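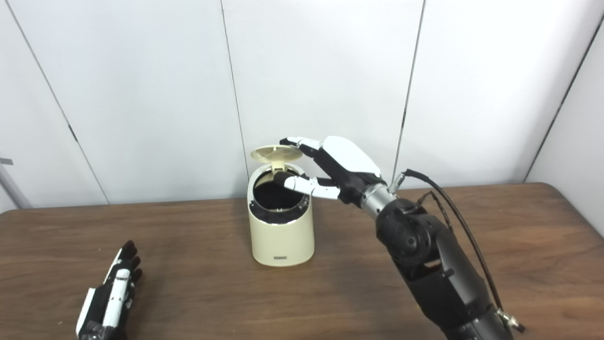
Kinga Pálfi wrote in the margin of our first draft that a bin is the wrong test altogether, because people never think about the bin, they think about whatever is burning on the hob, and a machine that needs its full attention to throw something away has missed the point of having two hands. We have kept the remark in, partly because she marks the final version and partly because we spent most of September trying to answer it.

Our reply is that you have to start with something. The project title we were given was "Can machines do the chores yet?", to which the short answer is no, and the report had to be longer than that.

1. What we set out to do

We picked four jobs that turn up both in a home and behind a shop counter: putting rubbish in a lidded bin, folding a tea towel, facing up tins on a shelf and wiping a spill. Each was to be tried 100 times. The tea towel was dropped from the plan early on, and we would rather not discuss the tea towel.

We called the control program Clitar. It was meant to be an abbreviation, but two of us remember it standing for different things. The shelf trials were done at Trastoretti, a small grocer's near the campus that let us in after closing and asked only that we put the tins back. Briggs, our technician, put them back.

2. The bin job

Written down for a person, the job is one line: put the paper in the bin. Written down for two robotic hands, it takes up most of Appendix B. The lid has to be open. The paper has to be held firmly enough to stay put and lightly enough to be let go of afterwards – the second half of that being much the harder.
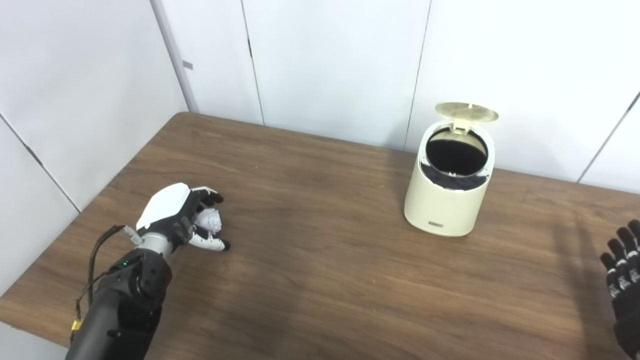 Paper balls are awkward in a way that tins are not. Every one is a different shape, so a grip that suited the last may not suit the next, and a corner can catch on a fingertip at the moment of release. Of our failed attempts, the commonest kind was the hand opening over the bin in perfect style while the paper stayed where it was.

We also had trouble with liners. A liner folded over the rim narrows the opening a little, and a finger that goes in too low can drag it. Sono, the planner we tried after Clitar, was better at this but slower, and would sometimes stop above the bin as if it had remembered an appointment.

3. Is it a chore yet?

A chore, as we defined it, is something you can ask for and then leave the room. By that measure none of our jobs qualified. Somebody sat within reach of the stop button for every trial, and that person could have cleared the table, wiped it and made tea.

The shelf job came closest. Tins are rigid, they come in few sizes and they stand still. If a shop sold nothing else, we would be more hopeful.

4. Further work

Softer fingertips, a second type of bin, and the tea towel.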